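Projects > Feltdale Sorting Table > Progress reports

October
By Mayuree Bunnag

Hi Damián,

You asked for something short before the Rivera office meets, so I'll try to keep myself in check! The sorting table is up and running, the produce set is complete, and we've spent $70 of the small supplies money, mostly on containers.

We settled on three of them in the end: a wire basket for fruit, a clear container for the little pieces, and a black tray for long vegetables. Everything lives on the green mat, and I love how well the colors stand out against it. The eggplant and cucumber fit side by side in the tray, which pleased me more than it should have. The basket has apples and a lemon in it, and the mango, the garlic and the peppers are still waiting their turn.

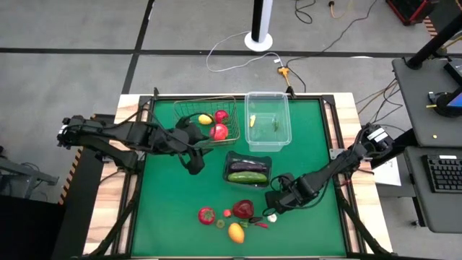 What we're working on now

Győző wrote 54 layout cards, each one telling you what goes where, and we've been through 23 of them. The easy ones are quick. The slow ones are the cards that begin with everything out on the mat (beet, pomegranate-looking thing, tiny chili and all), because the small pieces hide between the big ones and the corn has a habit of wandering off on its own.

I'd also like to swap the clear container for something with a bit of color. Empty, it's awfully easy to overlook with the green showing through.

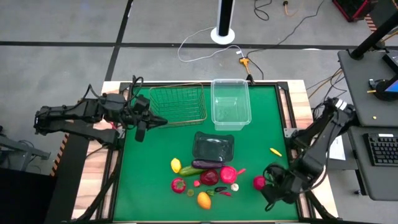
Mayuree Bunnag

Still to come: Charoen is rewriting 11 of the cards so they say "lemon" or "mango" and stop saying "yellow fruit," and I want those done before we go any further. I'd be grateful for a yes or no on the new container too, it's a small amount and Sultley can deliver.

Questions about this report: Mayuree Bunnag, Feltdale office | © Rirninia | Back to top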